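# Hamemeck gripper comparison

The **Hamemeck gripper comparison** is a bench procedure for judging robot grippers against one another under equal conditions. It was drawn up at the Hamemeck workshop and first issued in written form on Mar 20, 2018. The procedure is best known for its use in choosing between two grippers, the Ita and the Jeden, both of which were fitted in turn to the same arm and driven by the same Rana controller.

## Background

Before the procedure was written down, grippers at Hamemeck were tried out informally. Each operator chose the objects, the speed and the number of attempts, and results from one bench could seldom be set beside results from another. A gripper that did well with one operator might be rejected by the next. The written procedure fixed the objects, the order of work and the scoring, and left only the gripper to vary.

## Grippers and controller

The Ita is a two-fingered gripper with stiff, flat pads. It closes in parallel and holds square objects firmly, but it must be lined up with care before it closes. The Jeden has longer fingers that give slightly under load -- a feature intended to make up for small errors in position. It is slower to close than the Ita and opens wider.

The Rana controller moves the arm and closes the fingers on command. It stores the finger opening and the motor current for every attempt, so that a missed grasp can be told apart from a dropped one. During a comparison the settings of the controller may not be altered once the first attempt has been made.

## Procedure

The basic task is to pick up plain coloured cubes from a white tabletop and set each one down at a named place. The cubes are spread well apart, so that the fingers may approach any one of them without touching another. Colour serves only to tell the camera which cube is wanted. A fixed camera views the work area and passes the position of the chosen cube to the controller.

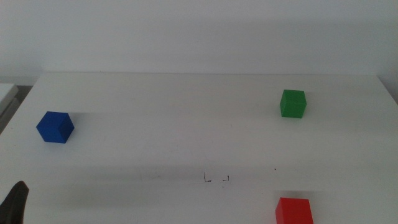
Each gripper is given 60 attempts at the basic task. The cubes are moved and turned between attempts, following a list prepared beforehand, and the same list is used for both grippers. An attempt is counted as a success if the cube is lifted clear of the table, held for 3 seconds and released at the named place. A cube which slips in the fingers but is not dropped is marked as a success with a note.

Further attempts are made with cubes near the limits of the arm's reach, where the camera's estimate of position is weakest. These are scored separately and do not count towards the basic result.

## Results

The first full comparison ran to 377 attempts, including those made near the limits of reach. In the basic task the two grippers were close. The Ita was quicker, and most of its failures came when a finger met the corner of a cube and pushed it aside. The Jeden failed less often in this way but was more likely to let a cube turn as it was lifted.

The difference was clearer near the limits of reach, where the Jeden recorded 13 fewer failures than the Ita. It was therefore kept as the standard gripper for the bench. The Ita remained in use for work in which the position of the object was known beforehand.

## Limitations

The procedure tests only cubes, and its results cannot be applied to round, soft or very thin objects. It also takes no account of wear. Pads were new at the start of the first comparison, and a later note in the workshop record advised that worn pads be tested as well -- a change that had not been adopted when the procedure was last revised.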